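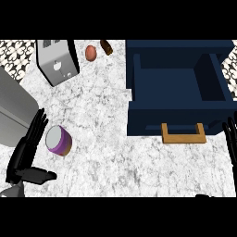
The robotics club started again on 29th September, and I said I would write up how the simulation side is going, mainly so that I can find my own notes in April when we have to put the project report together.

We are called Ovwood, after the corridor the lab is in, and there are five of us this year. The project is a two-handed manipulation task in a simulated kitchen. We haven't got the money for a pair of real arms with proper fingers, so everything is done on the computer, and one person at a time drives both hands while the software records what they do. Later we train a policy on the recordings. We call the scene builder Taline and the training code Fasemus. Both names were chosen before I joined and I have never had a good explanation for either.

Last year's group used a plain grey floor and three coloured blocks. It trained quickly and the results looked fine on the poster, but the policy fell apart as soon as a block changed colour. This time we wanted more going on. The current layout has white marble, a navy drawer unit with a wooden handle, a toaster, an egg, a small brown bottle and a purple can lying on its side. The hands are black, which is a nuisance against anything dark, so we keep the marble pale.

The task for this term is to pick up the can with the left hand, open the drawer with the right and put the can inside. Written down like that it sounds easy. The left-hand part is mostly a matter of patience. A can on its side rolls if you touch it with one finger before the others, and for the first fortnight most of our attempts ended with it rolling away and the driver swearing. Pramila Sisodia worked out that it helps to bring the thumb in low and leave the fingers open until the palm is nearly over the can. Since then we have all copied her.

The drawer is harder. The handle is a squared bar and there isn't much room behind it, and the fingertips either miss the gap or go partly through the wood. When they go through, the physics engine pushes back and the drawer shoots open. It looks impressive but we can't use it. I spent two evenings on the collision shapes and made it better, though I wouldn't say it is fixed. If anyone reading has a good way of handling thin handles, please leave a comment.

So far we have recorded 1246 attempts. Of those, 833 were good enough to keep. The rest were thrown out for the usual reasons: dropped can, drawer through the hand, driver forgot to press record until halfway through. We also have 373 short clips of the left hand reaching for the can and nothing else, which we made as a warm-up exercise for new members and may use for pre-training. I need to ask whether that would spoil the comparison with last year.

The first training run was on 135 of the kept attempts, just to see if the pipeline worked from end to end. It did, apart from the file paths. The policy reached in more or less the right direction and then stopped short of the can every time. Pramila thinks this is because so many of us hesitate at that point, and having watched the recordings back I agree with her. We all hover. I have asked everyone to settle where they want the hand to go before they start moving, and then to move.

Things still to do before the next meeting:

Change the can's starting position for each recording, within reach of the left hand.

Add a second can in another colour, so we don't repeat last year's mistake.

Write the reset script, because at the moment we restart the whole program between attempts and it takes ages.

Book the lab – the Mihăilă room is bigger but its machines have the older graphics cards, and Taline runs at half speed on them.

I would like to get the egg involved after Christmas. Two people in the club think this is a bad idea, as our contact forces are nowhere near gentle enough, and they are probably right. For now it stays where it is and the job is the can.

New members are still welcome. You don't need to have programmed before, and driving the hands takes one session to get used to. Bring your own headphones if you mind the fan noise, and come to the side entrance, as the front one is locked after six.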